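Ticket 151: Greifer verliert Steine beim Ablegen
Status: in Arbeit
Gemeldet von: Vimala Nadar
Bearbeitet von: Baldur Norðdahl

Meldung
Hallo Baldur, erst mal lieben Dank für die schnelle Hilfe beim letzten Mal! Wir vergleichen gerade den Groleck mit dem alten Tavares, beide am selben Arm und mit denselben roten Steinen. Der Tavares hat 33 Durchgänge brav mitgemacht, beim Groleck gab es 6 Abbrüche, immer kurz vor dem Loslassen. Im Log steht nur »Kraftgrenze erreicht«, und damit kann ich leider wenig anfangen.

Die Steine sind ziemlich zerkratzt und an den Kanten teils angeschlagen, und einer liegt schräg oben auf den anderen. Falls das für dich eine Rolle spielt, schau bitte mal drauf:

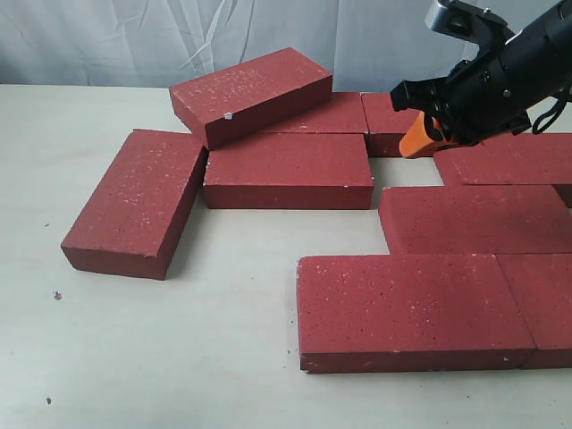
Antwort von Baldur
Liebe Vimala, danke für die ausführliche Meldung, so macht das Suchen richtig Freude. Nimm bitte den schräg aufliegenden Stein herunter und setz die Wartezeit vor dem Öffnen auf etwa 300 Millisekunden. Den Wert findest du in Dratby unter »Ablage«. Danach den Controller neu starten, sonst behält er die alte Einstellung (darüber bin ich selbst schon gestolpert). Schick mir anschließend gern das neue Log, dann frage ich parallel bei Ristivska nach der Kraftgrenze.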